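The Ridge Above Kuslow

We had walked since before light, my sister and I, with a flask between us and a map that had got wet in December and never quite forgiven us. She wanted to see Widenness from above, the way our father used to tell it, and I wanted mainly to sit down – though I kept that to myself as far as the Kollár stone, where the path gives up being a path and becomes a sort of suggestion among the heather.

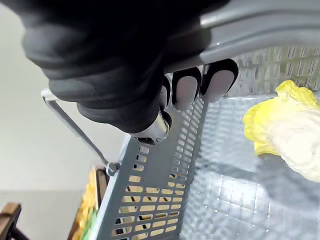
It was another 2 miles to the top, and I grumbled for most of them, and she let me, bless her. Then the ground simply stopped. I had my mouth open to say something about sandwiches, and I never said it. All of Widenness lay beneath us, 1,000 feet down, with the river Messka wandering through it as if it had all the time in the world, and the mist coming off the fields in long slow breaths. The far hills were blue, then a paler blue, then hardly there.

My sister took hold of my sleeve, as she did when we were small and crossing roads. It had been 40 years since he first promised to bring us.
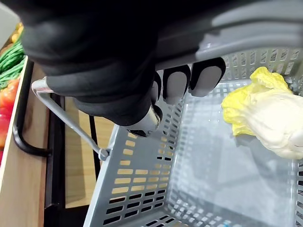 A hand around the grey handle of a shopping basket.

"He said it was green," she said at last.

"It's a bit green," I said, and she laughed until she had to wipe her eyes, and then we had the sandwiches after all, and stayed until our feet were cold.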